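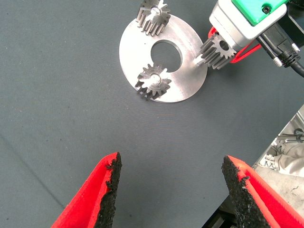

Trundeddale Community Clock Project
Progress report to the Panicker Community Fund
Second reporting period, to the end of November

Prepared by Chenxi Yu, project coordinator

Where we are

The clock is going again! It isn't back in the tower yet, and there's a fair bit of work between the bench and the belfry, but the going train has been running on its test stand in the old council depot since the middle of the month and it is keeping better time than any of us dared hope. Efren Lacson, our clockmaker, has it losing two seconds a day without the final pendulum adjustment. Our application said we'd be happy with a minute a week at this stage, so we are well inside that.

The striking side is further behind. Efren found wear in the fly arbor that didn't show up in the first survey, and he wants to bush it properly while everything is apart. I agreed to this in October and moved the hours across from the dial work, which was waiting on the weather anyway. The total for specialist labour hasn't changed.

Workshop open days

We promised two open days in this period and held both. The first drew 104 people, which filled the depot and then some, and the second drew 179, so 283 altogether. Our target for the whole grant was 250. We had people queuing down the side lane with their kids and their dogs, and Efren gave his talk on escapements five times over the second afternoon, until his voice packed it in and I had to do the last one from his notes (not my finest work, though they clapped).

The best part was what visitors brought with them. One family came in with a pay docket from the original installation crew. A retired teacher told us that the western dial had been ten minutes fast for most of the sixties and that half the town set off for the train by it. We've started a folder of these stories and the library has asked to keep a copy with its local history collection.

Training

Six trainees finished the introductory course and four have gone on to the bench sessions on weekday evenings, from 6.30 pm. The course covers cleaning, reading a train count, pivot polishing and safe handling of weights. Attendance was strong right through winter, which surprised me a little given how cold the depot gets. Between them the trainees have put in 31 supervised sessions, and two of them are now doing routine cleaning without Efren standing at their elbow.

One change to report: we had planned to use loan movements for teaching, but the lender needed them back early. Misteo, the hobby suppliers on Station Street, stepped in with a box of spare domestic movements at cost. They're much smaller than anything in the tower, but the principles carry over and the trainees can take one to bits and put it back together in an evening. I'd do it this way again by choice.

Dials and tower

Work on the tower has been slower. The scaffold was booked for early spring and pushed back twice by wind. It is now up on the north and west faces. The glazing on the north dial is in better shape than the survey suggested, with most of the opal glass sound and only the lower segments needing replacement. The west dial is as bad as we expected. Zuvinov Glass has matched the colour to everyone's satisfaction, including the heritage adviser, who held the samples up against the old panes in morning and afternoon light before she signed off.

Access is the other job. The top flight of the tower stairs needs new treads before we can bring the movement up, and the council's works crew has agreed to do it as an in-kind contribution. It's on their list for after the Christmas shutdown.

Money

Spending is a little under budget for the period, entirely because of the scaffold delay. That money is committed and will show in the next report. The contingency hasn't been touched. Receipts and the acquittal spreadsheet are attached separately. I've split the open day costs from general publicity this time, as your office asked.

Changes we'd like you to approve

We would like to move the completion date back by eight weeks. This covers the fly arbor, the stairs and the scaffold, and it avoids lifting heavy parts up the tower in the worst of the summer heat. No extra funds are requested.

We would also like to keep the trainee evenings going in the depot after the movement has been reinstalled, using what remains of the training line. There's a waiting list of nine already and it would be a shame to send them home.

Next period

Finish the strike train and run both trains together on the stand for three weeks. Reglaze the north dial, then the west. Complete the stairs with the council crew. Hold a third open day, this one with the bell hammer set up at ground level so people can see it work up close. Efren is already fretting about the neighbours, and I've promised him we'll letterbox the street first.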